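Skodmont Bench Forum > Simulated Cells > Setup and Upkeep
Thread: Two-arm cell, can't see past my own chest

gantry_goat
Posts: 239
I've inherited a two-arm cell in Mendimel, built on the Brirkari body with Doucet grippers. The previous owner's setup notes consist of the word "fine". The arms home, the grippers open and close, nothing falls through the floor. My trouble is that anything placed near the body vanishes behind the torso, and the pick routine then reports, with great confidence, that there is nothing to pick. Has anyone moved the base back on one of these without upsetting everything else?

slack_belt
Posts: 1,634
Don't touch the base. If you shift it you'll be redoing every saved arm position, and you'll come back in November with a longer thread. Put up a couple of views with the arms where you normally leave them and we'll see what's in the way.

gantry_goat
Fair. I had rather hoped to avoid showing people the furniture.

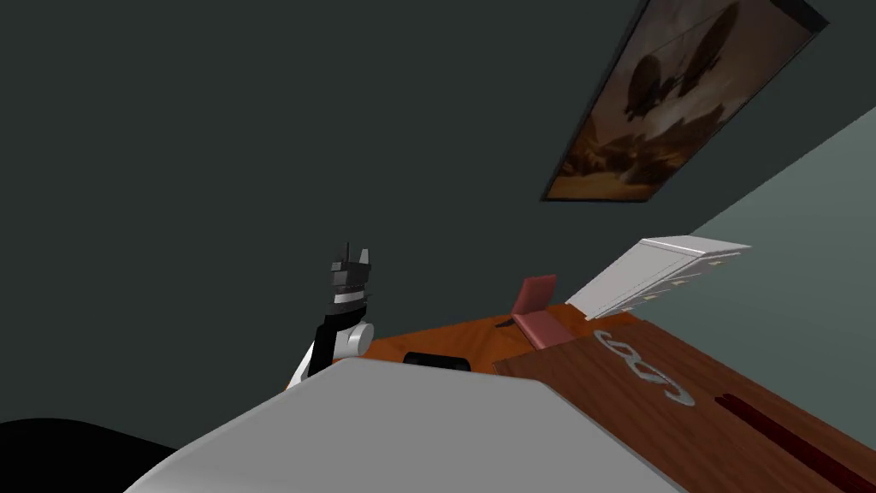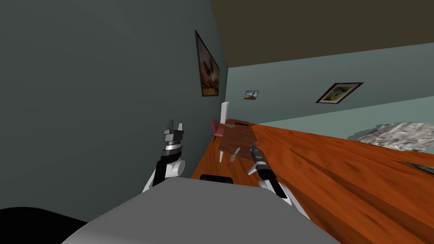
Posted by gantry_goat, 18th October

The little black rounded object by the grey torso is the thing I'm after, and the rim covers part of it in both. In the second one the right gripper is up by the small table with the fork on it. That side reaches out quite happily. It's the near stuff that defeats me.

slack_belt
Right, that's a viewpoint problem. Bring the head forward in the body file and leave the base alone. Go in small steps and save a copy after each one. Both views are also well off level, so get that squared up before you trust any distance you read off them.

third_spanner
Disagree with slack_belt, as is traditional. If you bring the head forward you gain the near edge and lose some of the arms, and then you can't tell whether a gripper has parked properly. I'd move the base back and redo the saved positions. It's an afternoon. I've done it on a cell with 5 of them and lived.

slack_belt
You did it on a cell with 5 positions and asked for help on 4.

third_spanner
Which is how I know it can be done.

gantry_goat
There are rather more than 5 here, going by the length of the file. Could I leave the body alone altogether and tell the pick routine to treat anything half hidden as present?

third_spanner
You could. Then it will reach for the hidden half and put a finger through its own chest. Check that self-collision is switched on before you try, as it was off in the Brirkari file I was given.

gantry_goat
It was off. Lovely. So "fine" meant "fine, provided the arms are allowed to pass through the owner".

slack_belt
Turn it on, home both arms one at a time, and open and close each gripper before you run anything else. If one stops short, look at the Doucet closing limit first. Then head forward, one step, and another picture please.

gantry_goat
Self-collision is on and the left arm homes. The right one now refuses to start, citing contact with the torso. I'll look at its home position next and leave the head until that's sorted.

third_spanner
Base back would fix that as well, you know.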